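Automation and Everyday Work
Lecture 5 notes – Can it do the dishes yet?
Handout for Wednesday group, Vascombe building. Bring it to the seminar, I won't be printing more.

Short answer to the title: sometimes, slowly, in a kitchen somebody has tidied first. Rest of the lecture is about why the long answer is more interesting.

Recap from last time. Factory arms have been good for decades at one thing in one place. Same part, same spot, same angle. Take away the fixture and most of that goes. A house is all missing fixtures. So is the packing end of a small workshop, see the Kedarham reading, which too few of you had done.

What counts as "doing" a chore? Three meanings get muddled in press pieces:
– did it once, on video
– does it most times, in the room it was trained in
– does it in your house with your things, and you don't have to stand there
The first is common now. Second is where the good labs are. Third, I would say no, not for anything with more than a couple of steps. Argue with me in the seminar.

Grasping first. Textbook grasp is two flat fingers on a box. Fine. Now think what is in a cupboard. Round things, thin rims, handles, things you see through. Two finger gripper on a curved glazed side has very little to hold, squeeze harder and it may slide out, squeeze harder still and you have bought a bowl. Handles help if you find them and come in from the right direction, but then the weight hangs off to one side and the wrist has to fight it. Morikawa's notes call this "the mug problem", though mugs are the easy case (one handle, heavy bottom). 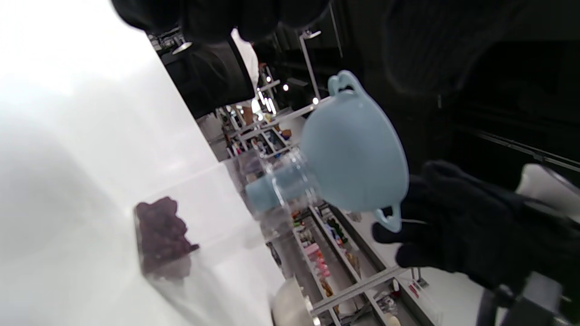

Course handout, vol. 2, p. 18

Two looped handles on the blue bowl, and with it tipped over like that they point up and down, so the grasp you'd plan for a bowl sitting flat is no use. A gloved hand deals with it by curling round from below. Look at the clear cylinder at the foot as well, and the acrylic box on the table. Clear things are a proper pain for depth cameras: light goes through, or bounces off at the wrong angle, and the sensor reports the stuff behind or nothing at all. The brown lumps inside the box may well register better than the box does. Gripper then goes for the lumps and meets a wall it did not know was there.

Fixes people try for clear objects: learned depth filling (works best on shapes like the training ones), several views, touch. Touch is my bet. Fukuda disagrees, her guest slot is in week eight.

Second topic, order of steps. Clearing a table is not one chore. Empty it, scrape it, stack it, carry it, put it down without chipping the one underneath. Say each step works 90 per cent of the time, chain five and you are at 59. Do this sum yourself before the exam!! People go quiet when they see it. Recovering from a mistake matters more than shaving the error on any one step, and recovery is what the short videos leave out.

Third, speed. In the Ebihara exercise the person took 25 seconds over the shelf task. The Vultach arm took 18 minutes with two restarts. Does it matter? If it runs overnight perhaps not. On a packing bench yes, the next box is already comming. Different answer for house and shop floor, keep them apart in your essays please.

Where it does work now, my list, add your own:
Floor vacuuming, with caveats about socks.
Moving crates and totes, flat floor, known sizes.
Picking single items out of bins where a suction cup will seal.
Folding towels, just about. Shirts less so.

Where it doesn't:
Anything wet and slippery in a pile. Washing up is the classic. Unpacking shopping, every bag is differnt. Making a bed with someone's things still on it.

Question for seminar – should we change the machine or change the house? Dishwasher didn't learn to hold a sponge, it got us to stack racks. Write half a page, either side, no bullet points. Use one object from your own kitchen and say exactly where you'd grip it.

Reading: Morikawa notes, sections 2 and 5. Skip the maths in 5 if short of time. Kedarham case again for those who missed it.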